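Home Storage & Textiles | Company News
Reading time: 1 min
Print | E-mail

Trustetti publishes folding method for quilted outerwear

PUMBRIDGE, 13 May 2018 – Trustetti has released a written folding method for quilted and padded jackets going into off-season storage. The method covers garments with a full-length front zipper and needs no equipment beyond a flat surface, such as a bed or large table.

The jacket is laid face-up with the zipper closed and both sleeves extended to the sides. Sleeves are then folded across the chest at the shoulder seam, and the body is folded upward from the hem in thirds. Air is pressed out by hand toward the collar – no vacuum bag is used.

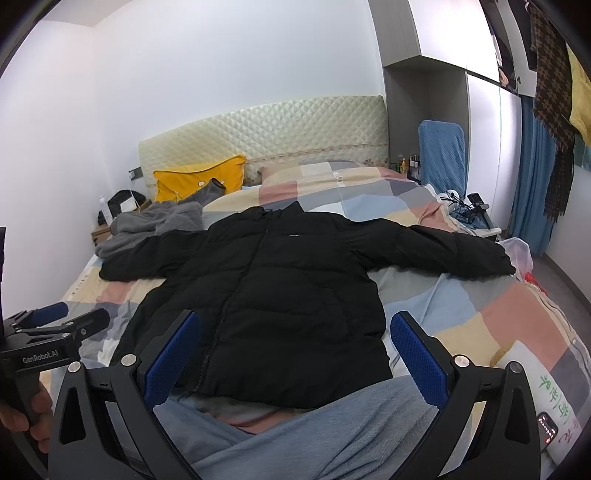 Severino Benítez said that most storage damage he sees comes from jackets kept compressed for too long, and that he would still take a folded jacket out and shake it after 45 days.

Trustetti tested the method in March on 20 jackets in two sizes. Folded jackets were held in Skoltska fabric boxes for 30 days, then unfolded and measured for loft at the chest and upper sleeve. Cuffs and collars were checked separately for creasing.

The instruction sheet is available at the Bangera store in Pumbridge and by mail on request.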